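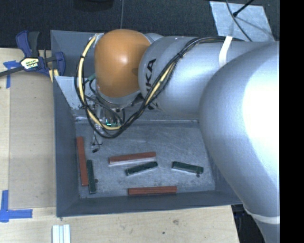
Stindthorpe by-election, progress report no. 4
To: Mimoza Grgić
Apr 4, 2023

Hi Mimoza,

Bit of a mixed month, but mostly good! We've now knocked on every door in the Gangate ward except the 18 flats over the shops, where we still can't get past the entry buzzer (Todor is writing to the managing agent, again). Bus cuts come up far more than council tax, which surprised me, so I've moved the buses to the front of the next leaflet.

The hustings is booked at the Methodist hall and all 6 candidates have said yes, even Gorazd Kadrić, who turned us down flat in December. Si-woo Ham is chairing. We're still short of a hearing loop and I'd like to hire one for £23 if you're happy with that.

Money: leaflets came in under budget, postage went over. Teodora has the receipts and will send them with the spending return.

Still to do are the postal vote letters, which are late, and that's my fault. They go to the printer on Thursday.

Speak soon,
Todor's long-suffering agent x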